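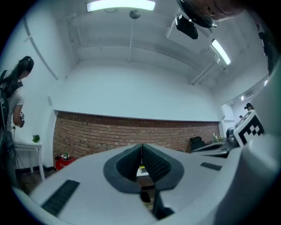
Rarnodside 室内物品配置台帳

README 兼データカード
最終更新：2023年12月28日
管理：Litgate 台帳班

概要

Rarnodsideは、作業室や居室の家具、卓上の小物、床に置かれた物を、物品名と置き場所の組で記録した日本語のテキスト台帳である。収録は900件。1件が1個の物品、または1まとまりとして扱う物品群に対応する。物品の種類、色、大きさの区分、支持面、隣接物、片付け時の扱いを定型の列に分けて収める。

想定する用途は次のとおり。
室内物品の呼称の統一
片付け手順書を書く際の語彙の参照
部屋の配置換えの前後を突き合わせる作業
「どこに」「何の上に」「何の横に」といった位置表現の整理

物品の価格、購入元、耐荷重、所有者は収録しない。人物も記録の対象外とし、人物が身に着けている物、手に持っている物、背負っている物は件数に入れない。

ファイル構成

items.tsv　物品の本体表。1行1件。
places.tsv　支持面と区画の表。items.tsvから参照される。
vocab_ja.txt　許容する物品名の一覧。五十音順。
colors_ja.txt　許容する色名の一覧。
README.txt　本書。

文字コードはUTF-8（BOMなし）、改行はLF、区切りはタブ。セル内の改行とタブは認めない。先頭行は列名。空欄は空文字列とし、「なし」「不明」などの語で埋めない。値が不明の場合はcertainty列で示す。

items.tsvの列

item_id
物品の識別子。英小文字と数字のみ。廃番になった識別子は再利用しない。

room_id
部屋の識別子。同じ部屋でも家具の大きな入れ替えがあった場合は新しい識別子を振る。壁の塗り替え、照明の交換では変えない。

name_ja
物品名。vocab_ja.txtにある語だけを使う。銘柄名は書かない。

color_main, color_sub
主たる色と副次の色。面積の広いほうを主とする。優劣がつかない場合はcolors_ja.txtの並び順で先に来るものを主とし、certaintyをcとする。

size_class
s、m、lの区分。sは片手で持てる物、mは両手で持つ物、lは通常は置いたまま使う物。寸法の実測値ではない。

support_id
物品を直接支えている面。places.tsvのplace_idを参照する。

near_id
隣接する物品のitem_id。複数ある場合はカンマで区切る。向きは持たない。

group_flag
1個ずつ分けて記録できない物品群を1件にまとめた場合にgとする。

handling
片付け時の扱い。値は後述。

certainty
a（確定）、b（名称が未確定）、c（名称以外の列に未確定の値がある）。bとcの両方に当たる場合はbを優先する。

note_ja
自由記述。最大30字。句点は打たない。

places.tsvの列

place_id
支持面または区画の識別子。

kind
floor、top、shelf、wall、ceilingのいずれか。topは家具や箱の上面をいう。

owner_item
kindがtopまたはshelfのとき、その面を持つ物品のitem_id。それ以外では空欄。

zone
部屋の中の区画。入口側、奥側、左側、右側、中央の語を使う。左右は基準点から部屋の奥を向いたときの左右とし、基準点はroom_idごとに1か所だけ定める。

命名の規則

物品名は用途名を基本とする。用途が外見から決まらない物には、形で呼ぶ一般名を与える。中身の見えない箱は「箱」とし、「道具箱」「収納箱」「救急箱」とはしない。材質を名称に含めない。「木の椅子」は「椅子」と書き、材質が確認できている場合に限ってnote_jaに記す。

椅子は「事務椅子」「丸椅子」「椅子」の3語に分ける。座面と背もたれを持ち、机に付けて使う形のものは事務椅子とする。キャスターの有無は問わない。

机は「机」「脇机」「小卓」に分ける。小卓は天板が小さく、単独で置かれているもの。サイドテーブルはすべて小卓に寄せる。

植物は、鉢に入ったものを「鉢植え」とする。造花か生花かは区別しない。植物の種名は記録しない。鉢と植物は分けず1件とする。

瓶とボトルは「瓶類」に統一する。ガラスか樹脂かが外見で決まらない例が多く、旧版で分けていた名称は統合した。瓶類に別の小物が混ざって置かれている場合は、全体を「卓上小物群」としてgroup_flagをgにする。

画面を持つ機器らしき物は、画面であることが確認できたものだけ「モニター」とする。確認できないものは「板状機器」とし、certaintyをbとする。

空調の室内機は「空調機」、天井の蛍光灯は「天井灯」とする。どちらもsize_classはl、handlingはfixとする。

位置の規則

support_idには直接の支持面だけを書く。床の上の箱に小物が載っている場合、箱の支持面は床、小物の支持面は箱の上面になる。小物の支持面を床と書くのは誤りである。この取り違えは点検で繰り返し検出されている。

記載例（列は抜粋）

item_id	name_ja	color_main	size_class	support	handling	certainty
r07a	小卓	白	l	床	keep	a
r07b	鉢植え	緑	s	r07aの上面	keep	a
r07c	箱	赤	m	床	ask	a
r07d	小物	緑	s	r07cの上面	ask	b
r07e	事務椅子	黒	l	床	keep	a
r07f	卓上小物群		s	机の上面	sort	c

r07dは主色が緑、副色が白で、名称が決まらないため「小物」としている。r07fは色が混在するためcolor_mainが空欄である。表の見やすさのためsupportの欄は日本語に展開したが、実ファイルではplace_idが入る。

near_idは、物品どうしの間に別の物品がなく、かつ同じ支持面にあるか、一方が他方の支持面を持つ場合に書く。遠近で重なって見えるだけの物は隣接としない。壁際の椅子と、その背後の壁面に付いた物も隣接としない。

壁の仕上げは物品ではないが、区画を特定する手がかりとして有用なため、places.tsvでkindがwallの行を立てることを認める。白壁の下部に赤いれんがの帯がある部屋では、白い部分とれんがの部分を別の区画にせず、1行の壁として扱う。仕上げの違いは別紙の部屋票に書く。

片付けの扱い（handling）

fix
動かさない。天井、壁に取り付けられた物、および据え付けの設備。

keep
現在の支持面に置いたままとする。位置のずれを直すことは認める。

return
定位置が別にある物。定位置はplaces.tsvに登録済みであること。

sort
まとまりを解いて1個ずつ判断する。group_flagがgの物は原則としてsortになる。

ask
利用者に確認するまで動かさない。用途や持ち主が決まらない床置きの物に付ける。

discard
廃棄。包み紙、使用済みの紙片など。単独の記録者の判断では付けられず、確認者の承認を要する。

床の小物は扱いが割れやすい。白と黄の小さな物が床にあるというだけでは、落とし物、ごみ、意図して置かれた物のいずれとも決められない。この種の物はname_jaを「小物」、handlingをask、certaintyをbとして登録し、推測を名称に持ち込まない。

鉢植えの載った小卓を移す必要がある場合は、鉢植えを先に下ろし、小卓の移動後に元の面へ戻す。台帳上は両者とも1件のまま、小卓のzoneだけを更新する。上に物が載った箱も同じ順序で扱うが、箱がaskである間は上の物も動かさない。支持する側のaskは、支持される側のreturnおよびsortに優先する。

記録の手順

1. 部屋の基準点を定め、zoneの左右を確定する。
2. 据え付けの設備、大型家具、床置きの物、卓上の物の順に登録する。
3. places.tsvに上面の行を追加する。物が載っていない上面も登録する。
4. support_idとnear_idを埋める。
5. handlingを付ける。
6. 別の記録者が同じ部屋を見て、名称と支持面を独立に記入する。
7. 不一致を突き合わせ、残ったものをbまたはcとする。

1件につき記録者は2名。突き合わせには配置照合表Drustanceを用いる。Drustanceは行の差分を並べて表示するだけの表計算用の雛形で、値の自動補完はしない。本配布物には含まれない。

語彙一覧の初期版は、家具目録の作成を手がけるVukčevićの社内用語表を下敷きにし、日本の作業室で使われる呼称に置き換えた。対応する日本語がなかった項目は削除した。用語表そのものの再配布は行わない。

整合性の点検

配布前に次の4項目を点検する。
item_idに重複がないこと
support_idがplaces.tsvに存在すること
支持関係に循環がないこと
near_idが双方向に記載されていること

いずれかに違反した行は配布版に入れない。色名と物品名の表記揺れは別途、一覧との完全一致で調べる。全角英数字と半角英数字の混在も一致しないものとして扱う。

既知の問題

小卓と脇机の境界が部屋によってそろっていない。机の横に付けて置かれた小卓を脇机と登録した行が残る。修正は3月の更新で行う予定。

白と淡い灰色の区別は照明の影響を受ける。蛍光灯の下で記録した部屋では白に寄る傾向がある。家具の色を厳密に比べる用途には適さない。

戸口の先の空間は、別のroom_idとするか同じ部屋の区画とするかが統一されていない。現行版では、戸口の手前から見える範囲を「奥側」として同じ部屋に含めた例と、除外した例が併存する。

卓上小物群の中身の構成は復元できない。瓶類を含むかどうかだけはnote_jaに書く決まりだが、旧い行には記載がない。

天井から下がる物の支持面は、天井とした行と、途中の取付具とした行が混在する。handlingはどちらもfixであり、片付けの手順には影響しない。

収録範囲の偏り

作業室、事務室が多く、台所と浴室は少ない。屋外と倉庫は含まない。衣類、食品、書籍は語彙が粗く、これらを主な対象とする作業には別の台帳を併用されたい。部屋の選定は無作為ではなく、物品の種類の出現頻度を一般の住宅や事務所に当てはめることはできない。

個人に関する情報

氏名、連絡先、宛名、画面の表示内容は転記しない。物品の上に文字があっても、note_jaには「文字あり」とだけ書く。持ち主を示す記述を見つけた場合は、該当のitem_idを添えて台帳班へ知らせること。該当行は次の配布で空欄に置き換える。

変更の扱い

物品が同じ部屋の中で移動した場合はitem_idを維持し、support_idとzoneを書き換える。部屋をまたいで移動した場合は元の行を廃番とし、新しい行を起こす。色の訂正、名称の訂正では識別子を変えない。

廃番の行はitems.tsvから除き、識別子だけをvocab_ja.txtの末尾に注釈行として残していたが、読み込み時の誤りを招いたため廃止した。廃番の一覧は台帳班が保管し、配布物には含めない。

利用条件

研究および社内手順書の作成に利用できる。語彙一覧を改変して配布する場合は、改変した旨と元の台帳名を記すこと。台帳の値に基づく廃棄や移設の結果について、Litgateは責任を負わない。handlingの値は記録時点の判断であり、現場での確認に代わるものではない。

引用時の表記

Litgate 台帳班「Rarnodside 室内物品配置台帳」

誤りの報告には、item_id、列名、現在の値、修正案を記載する。名称の追加を求める場合は、既存の語で表せない理由と、該当する物品の形の説明を添える。銘柄名による追加は受け付けない。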